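# Sorting a Box of Family Papers at the Kitchen Table

Every family has one relative who hands over a shoebox and says it's "all labeled." Mine held nearly 900 items, and the most common label was "Aunt?"

Clear the table before you open anything. Coffee goes in another room — yes, even the travel mug. Wash and dry your hands and skip the lotion.

- Pencil only, on the back, near the margin.
- Paper clips come off first. Slide a bit of stiff plastic under the rusty ones and ease them free.
- Sticky notes are for refrigerators.

Sort by place before you sort by name. Half my great-grandmother's side came from Prillitz and the other half from Cestton, and both halves named every second boy after the same grandfather.

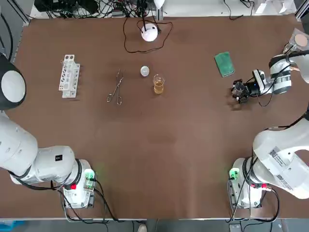 *By the Dewan Family Papers desk | 25 Feb 2025*

Spellings will wander. I have one surname written 7 ways, twice by the man it belonged to. Keep each version exactly as you find it and put your preferred spelling on the folder.

Folded letters can be opened flat and left under a clean, heavy book overnight. If one cracks at the fold, stop. Tape is how my cousins "saved" the Beltuva marriage certificate, and the bride is now a brown stripe.

Store everything in acid-free folders, in a closet inside the house. Attics cook paper and basements grow things on it. I fit 16 folders to a box and write the contents on the short end, where it can be read without moving the vacuum cleaner.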